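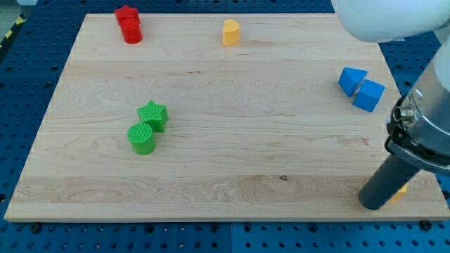

4. Knots, grain and what buyers call a fault

Whether a knot counts as a fault depends a great deal on who is asked, and when. Joiners sort it one way, shop staff another, and householders mostly don't sort at all until something goes wrong. The grading rules used by the mills were written for beams and floors, not for a thing you cut bread on, and they say little about looks. Take the sort of mark seen in Figure 1, a small dark knot a bit right of centre on a pale maple board, with lighter and darker bands running across from left to right. Under the Modis sheet that board would go down a grade for the knot and stay put for the bands. Our householders tended to do the reverse. Bands of different shade bothered them, one knot did not, or not much. "Looks like it's come from a tree" was a common sort of answer. So the trade marks down the wrong thing, at least for this group of buyers and at least for pale woods. More on dark woods in 4.3.

4.1 Who was asked

Householders in Umville, 178 in all, found through the library noticeboard and the Tuesday market. Older than the town as a whole and more likely to own their home. We didn't weight for this. Of these, 40 agreed to a longer talk at home, in the kitchen where possible, and these talks are where most of the useful material comes from. The short form was too short, we see that now. It asked whether a board was "good", "fair" or "poor" and left no room for good-but-not-for-me, which came up again and again once people were allowed to talk.

Shobha Kotian and Saranya Varma did the home visits. Notes were typed up the same evening and read by both. Where they disagreed about what a person had meant, the remark was left out of the count but kept in the file. Murali Achari set up the short form. He also handled the boards, all maple or beech for the first part, bought from Catomico at the normal price and cut to one size by Modis. Off-cuts were kept in case the surface needed testing later. It didn't.

4.2 Knots

The main finding is easy to state. A single small knot, firm and level with the surface, was accepted by most people and liked by a fair few. Several knots close together were not. A loose knot, or one with a crack round it, was rejected by nearly everybody and usually on grounds of dirt. Crumbs get in, meat juice gets in, you can't get it out. Strength was hardly mentioned.

Position mattered more than we had planned for. A knot near a corner was often missed altogether. A knot towards the middle was seen at once but forgiven more easily than one close to an edge, where people ran a thumb over it and worried about splitting. The short form didn't ask about position so this rests on the home talks alone. It should be treated with care.

Size is awkward. People are poor judges of it from memory, and when asked after a visit to draw the knot they had just seen, most drew it too large. This was true for those who liked the board as well as for those who didn't. Narayanan Achari has suggested that a dark mark on a pale ground simply looks bigger, and that the same knot on walnut would be drawn nearer to its true size. Seems likely. Not tested here.

4.3 Bands and colour

Bands were the surprise. Modis treats a change of shade across a maple board as natural and lets it through, as do the other joineries we spoke to. Householders often took it for a join, a stain or a bad finish. One woman was sure that her board had been left half in the sun at the shop. Another thought two kinds of wood had been glued up and that she had been overcharged. When the cause was explained (the tree lays down wood of slightly different colour from year to year, and heartwood is darker than sapwood) some changed their answer. More did not. Knowing why a thing looks as it does is no cure for not liking it.

For dark woods the pattern weakens. Only a small part of the sample owned any, and the talk soon drifted to oiling, and from there to rings left by wet cups. What little we have points the same way for knots and says nothing clear on bands. Left for a later paper.

4.4 Wear

Boards were lent to the home-visit group for 12 weeks and asked for back in October. We had expected people to grow less fussy as the boards picked up knife marks, and on the whole they did. Faults pointed out at the first visit were often not mentioned at the second. In a few homes the opposite happened: a knot that had been fine when new was now blamed for a rough patch, though the rough patch was somewhere else on the board. Kotian's notes are good on this. She writes that people "go looking for the culprit and pick the one they can see".

Oil muddies things. Half-used tins of Tikkanen turned up in several kitchens and we hadn't told people not to use it. Oil darkens maple and evens out the bands, so a househoulder who oiled in the first week was in effect judging a different board by the end. These homes were left in for the knot results and taken out for the bands. Washing habits also vary wildly. No attempt was made to control for that.

4.5 What this means for grading

A grade for kitchen boards should ask first whether a knot is sound, then where it sits, and only then how big. Shade should be in the grade somewhere, even if only as a note for the shop. It costs the mill next to nothing to sort by eye for this and Ida Kasten, commenting on an early draft, pointed out that some sorting of the kind goes on already but never gets written down. Quite possible. The men on the line at Modis pull the evenest boards for regular customers and can't say exactly what they go by.

Limits: one town, mostly one species, self-chosen sample, a short form with a hole in it. The price question was dropped late on as the answers made no sense, people gave what they had last paid and not what they would pay. A second round should put matched boards side by side, same price, and watch which one gets picked up. Asking is a weak way to learn about looks. Handling them is were most of our people made up their minds.

Contact: Wood in the Home study, Umville | © The authors | Back to top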